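The Prirkham Tower

The probate inventory listed it as "computer, desktop, one." The estate wanted the ledger of the Plomen ferry, over 700 crossings, and the ledger had been kept on that machine and nowhere else.

I laid the tower on its side on the slatted aluminum table and took off the panel. Green motherboard, gray power supply at one end, graphics card along the board's edge. The fault log from Hindach gave one line: no start, no tone. Procedure in that case is to check the memory first.
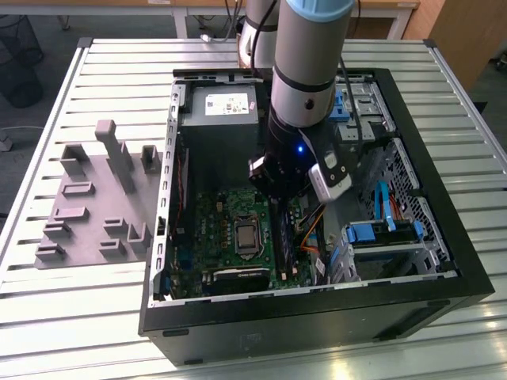
2. Memory

The long black module was standing in its slot. I noted its position and entered code 252, unit received complete. The form has 50 fields. Field nine asks for the last known user. I wrote "ferry office."

The estate called at four. They asked whether the ledger would include the April crossing. I said the drive had not been read. They asked again, in the same words, and I gave the same answer.

The bench stands near a rail and a wall of upright aluminum bars. A gray plate is mounted there, with holders in a row. I looked at them until the line went quiet.

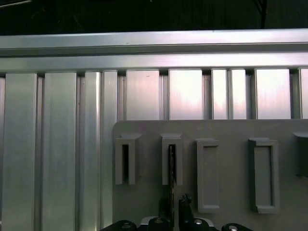

L. Prajapati

Field ten asks whether the data is wanted. There are two boxes. I left both open and went back to the table.

We use cookies to remember your reading preferences. Accept | Manage settings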